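Workshop tips: before you pay extra for a cleverer gripper

Last updated 8/25/23

I get asked which gripper to buy more than anything else on this site, usually by someone who already has a tab open on the dearest one. My answer is to close the tab and spend an evening on the tips below. Most of the improvement people credit to a new gripper comes from having set it up with care because it was expensive.

Start with the fingers. The stock pads on the Trimer are hard and a bit shiny, and a strip of rubber cut from an old bicycle inner tube does more for them than the "grip upgrade" pack. Rough it up with sandpaper, wipe it with meths, and let it dry fully before gluing. Change it when it goes glossy.

Don't believe the payload figure. It is nearly always quoted for a neat block held dead centre with the arm close in. Take half of it and work from there. If you want to lift a full tin of paint, buy for two.

Test with awkward things from the kitchen drawer as well as the blocks that come in the box. A drinks can tells you whether the force setting is any good, and a cork or a die tells you whether the fingers really meet. Flat card lying on a table is the one I'd ask every seller to demonstrate. Coughlan's video shows card being picked up beautifully, and if you pause it you'll see the card has been propped up on something.

Try your layout in simulation first if you have two arms. It costs nothing and you find out where the elbows want to go. 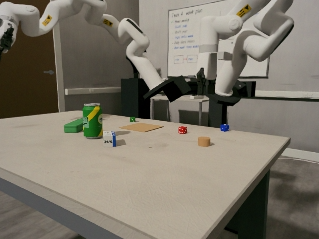 What simulation won't give you is friction you can trust. I had a run of 200 picks on the computer with hardly a miss, then did the same layout on the bench and got 74 before I lost patience and stopped. I don't say the software was wrong. I'd typed in a friction value off a forum, so it was my guess being played back to me. Use it for reach and for collisions, and leave grip to the bench.

Two arms need a rule about who goes first. Simple is fine: one moves out to its parking spot before the other comes in over the middle. It's slow, and I've yet to see the "shared space" option in the Muvstead controller save enough time to pay for one bent finger.

Cameras. A second one helps, but a desk lamp with a sheet of baking paper taped over it helps more. Shiny cans throw glare that no setting will fix. Clamp the camera to the wall or to its own post and keep it off the bench, or you'll be calibrating again every time someone leans on it.

As for the Grostitmont with its touch sensing at 700 pounds, I borrowed one for a fortnight in January. It was nice to use. It dropped the same things mine dropped, and then drew a graph of it. The plain one I use cost 160 and I've spent perhaps a fiver on inner tube.

Keep a notebook by the bench and write down the misses as well as the picks. Put the pad material and the force setting at the top of each page, and start a new page whenever either one changes.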